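Soup season, and the bread question

I moved the clocks back, put the big coat on the hook by the door and made the first leek and potato soup of the year, so as far as I'm concerned winter has started. Naledi says I'm early. Naledi also eats salad in April with her gloves on, so I'm not taking advice from her!

What I really wanted to write about is the bread. Last year I bought a loaf every time from the bakery in Tarklow (lovely, but it adds up) and this year I'm baking my own. My basic loaf is 900 grams of strong white flour, which makes two tins, and I swap 200 grams of it for rye when I want something darker – good with beetroot soup, a bit much with tomato. 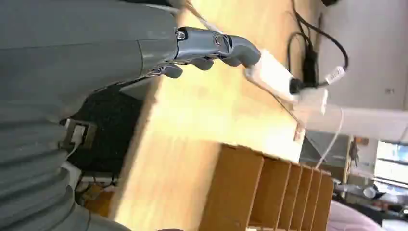 Can you freeze the dough before baking?

I do it after the first rise, knocked back and wrapped well, and it keeps for a month. It needs a night in the fridge to thaw and then a good long second rise in the tin.

Tiziana Mazza gave me her mother's minestrone recipe over the summer and I've been saving it for proper cold weather. It wants a parmesan rind, so I've started keeping mine in a bag in the freezer, next to the peas. Two so far. She puts in a handful of broken spaghetti at the end, and I'm going to try it with rice as well, probably next week if the leeks run out.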